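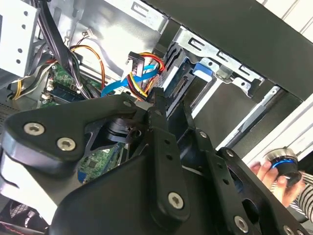 Bunside wrote this morning, after reading my last entry, that a machine which needs a person to prepare the bench for 20 minutes has not taken over the chore, it has only moved it. I copy the remark because I think it is mostly fair, and I want to answer it before I forget what I think.

June, started 9:30

Subject is still the take-apart and refit work on desktop computers. Girnside have a storeroom of old office machines, they say roughly 400, and they would like the useful parts out without paying a person to do it. My question for the notebook is smaller: which steps can the arm do today, and which ones should we stop promising.

My own list as it stands:

Side panel off: by hand. I don't plan to change this.
Drives: good candidate. The blue plastic is easy for the software to find and the part is big enough to hold.
SATA data cable: sometimes. A cable is never in the same shape in two computers, and we have no good way to tell the arm "push this one aside first."
Memory: good candidate on paper. The latches need a small force at the correct angle and I have not found a setting I trust.
Processor: see under.

The power wires remain the worst problem. A person moves them with the back of the hand, without looking, and goes on talking. For us every bundle is an obstacle which bends and comes back. I proposed to Jastov that we tie the wires before each run. They answered that in this case we must write the tying time in the table also, and they are right. Column added.

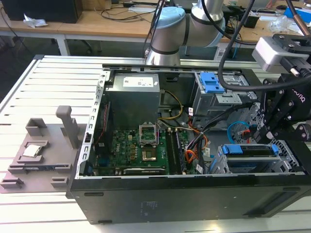
For the processor I keep the fixture plate beside the computer, because I want the arm to know where the part is in at least one half of the job. Inside the socket the tolerance is very small, and a bent pin costs us the whole board. Vergara asked if we could use a suction cup for this step. I think yes, but then we need a tool change, and the tool change has its own failures. I leave it open until I have read their notes properly.

Limit for one attempt stays at 30 seconds. After 2 failed attempts a person takes over and we write it as a hand step, also when the arm was very close. I was too generous with this in May.

So, to Bunside. Yes, the preparation counts. But preparing a bench is work one can do for many computers in a row, and pulling drives is the part which makes the wrists hurt. If the arm takes only the drives and leaves the rest to us, I would already call it useful in a shop. In a home I would not. No one has so many computers at home, and the next chore will be dishes, where nothing of this plate helps.

To do: print the plate again with a deeper recess. Ask Girnside which models they have most of. Correct the May table.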